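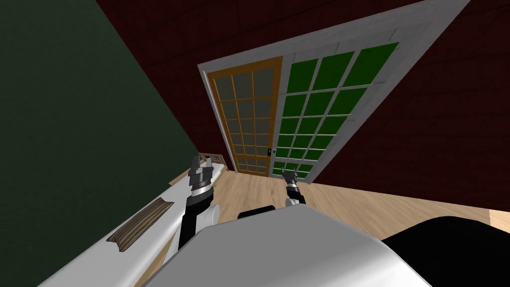
Bench Notes: Getting the two-arm model to agree with itself
10/3/21
Print | E-mail

Last time I promised I'd write up the calibration business on the two-arm robot, and then I spent two weeks redoing it, so this is the longer version. Grab a coffee!

For anybody who joined the list recently, we keep a simulated copy of the Vallwood room and run every change to the robot there before we load it onto the real machine downstairs. The copy has the same arms, the same wrists, the same two-finger grippers. It needs looking after just like the hardware does -- more, some weeks -- and I'm the one who looks after it.

The trouble started with the left arm. Dénes Szalai had put in the new wrist file from Zakach, and after that the left gripper was stopping a hair short of where we sent it. The right one was fine. My first guess was the joint limits, so I went through those (all of them, both arms, one long Tuesday) and they were clean. My second guess was the shoulder mount. Also clean. By then I was getting cranky and Dénes was bringing me pastries.

What finally gave it away was the tool offset. Every gripper has a little number that says how far the fingertips sit from the wrist flange, and the new file measured from the face of the ring instead of from the flange behind it. The left arm had picked up the new number and the right arm was still reading the old one out of a settings file from March. So one arm was wrong and the other was right by accident, which is a horrible way to find things.

If you're running the Farías controller with the Zakach wrists, this is the order I'd do things in now. Clear the saved tool settings for both arms first. Load the wrist file. Type the offset in by hand on the left, then on the right, and read each one back from the controller screen (don't trust the copy button, it has burned me before). Then open the fingers all the way with nothing in them and check that both travel the same distance from center.

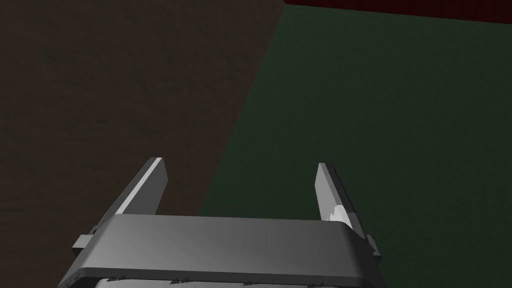 That last check is the one I used to skip. With the gripper empty and wide open, any difference between the two fingers is much easier to catch, and you aren't fighting contact forces or an object that wants to slide. Switch to the wrist camera while you do it. From the overhead view I can talk myself into believing almost anything is straight.

Once the fingers looked good I ran the long test, which is 1,000 open and close moves per arm with a log line for each. The first try gave me 42 misses on the left. I'd forgotten to restart the controller after changing the offset! Restarted it, ran it again, no misses on either side. I also slowed the closing speed to 80 percent for the time being, mostly so I can sleep.

Still on my list: the right elbow has a tiny shake when it comes back to its rest pose at full speed, and I haven't decided whether it's the damping value or the time step. Dénes thinks damping. I think time step. Loser cleans out the cable drawer.

The real robot gets the same update once the Wulteton crew has finished with the floor downstairs. If you have the older wrists, leave your settings alone until I've had a chance to try the file on a set. And if you've seen that elbow shake yourself, please write back and tell me what you changed.

Print this item | E-mail this item to a friend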